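2018-05-01

**Stetari three-compartment tray, quick review**

Bought it in April for sorting building bricks by color. White plastic, open top, three bins. Paid 90 for a pair at Mundness, used one so far. Short version: good, keep it.

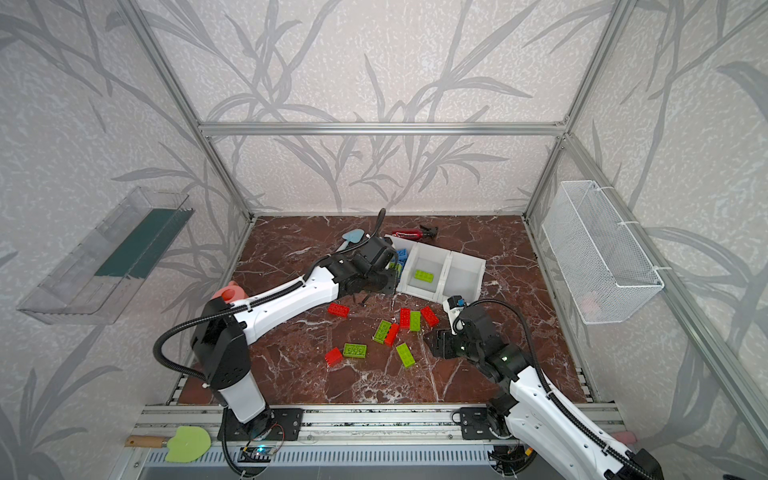 Size is the main thing. I wanted something that sits on the table and stays there while you sort, not a big tub you dig thru. Blue goes left, green in the middle, red on the right. A handful of each and you're fine. If you own 400 bricks look at the Issa drawers instead, diffrent league.
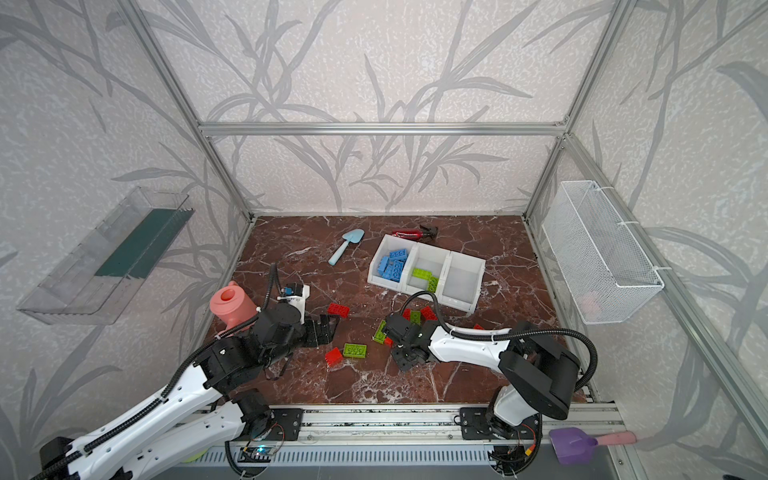

*Blue and green in, right-hand bin still free for the reds.*

No lid. Annoying. Can't stack the pair, can't toss one in a bag. For 30 more the Soltov one has a snap lid, but the bins on that are narrow and my fingers don't fit. Tray takes up a fair bit of table too, so shove the garden toys to the back first.
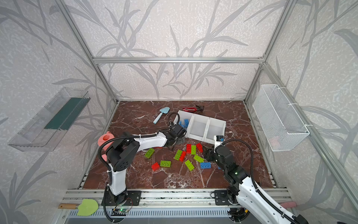 *Blues in the left bin, greens and reds still out on the marble.*

Good stuff: walls slope in to a flat floor, so small hands can scoop. Plain white inside, colors show up well. Rinses clean in the sink. Not so good: little notches on the rims, crumbs get in there. Toothpick job.

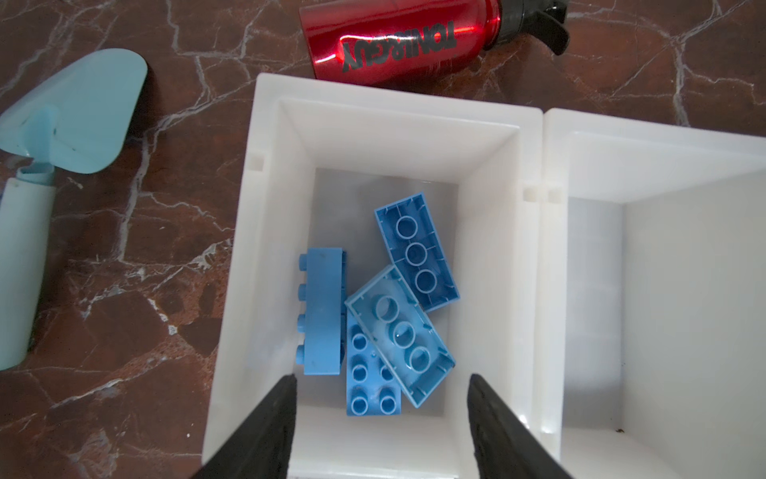
*Four blues in the left bin, two of them upside down.*

Four stars. Would be five with a lid. Getting another for the crayons, prob the same white.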